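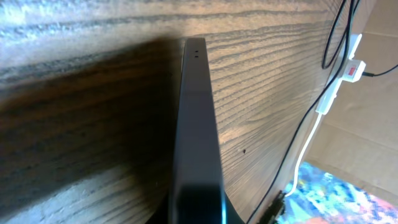 Finished the first full month on the new electricity tariff, so a few posts on how it went. Some of you asked after I moaned about it in October.

Background: two-bed terrace, gas boiler, electric oven, no car charger. We used 207 units the month before I started paying attention and 196 in the month after. So a drop of 11. Not going to retire on it.

The tariff is with Sunelex. Cheap between midnight and five, dearer from four till seven in the evening, ordinary the rest of the day. The standing charge is the same as I had before with Skonen.

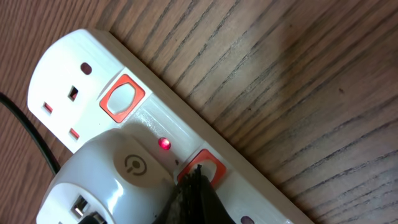

Biggest change was moving the washing to overnight. The machine has a delay timer I'd never used in six years. You set it in hours from now, not to a clock time, so I have to do the sum every night before bed.

Next door can't hear it, I asked. Yavuz said the only thing he hears from our side is the stairs.

The dishwasher was harder. It has no timer at all, so somebody has to stay up and press the button. We gave up on that after a week and now run it at half nine.

Cooking I haven't moved. Tea is at six and it's staying at six. I do use the smaller oven more -- it heats up quicker and it's big enough for two.

Standby was a let-down. I'd read all sorts about it. I went round with a plug-in meter and the telly, router and printer together came to almost nothing. The old fridge in the garage was the real problem.

Garage fridge is now off and the door's propped open with a tea towel. It was mostly keeping squash cold. Ulla is having it for her allotment shed if she can get it in the car.

A tip from Ulla Hyvönen, while I'm on: take your own reading on the first of the month, even with a smart meter. Mine stopped sending for nine days and they billed me an estimate. Took two emails to put right.

Will do another of these in spring when the heating's off. Replies are open if anyone's on the same tariff -- I'd like to know what you do about the dishwasher.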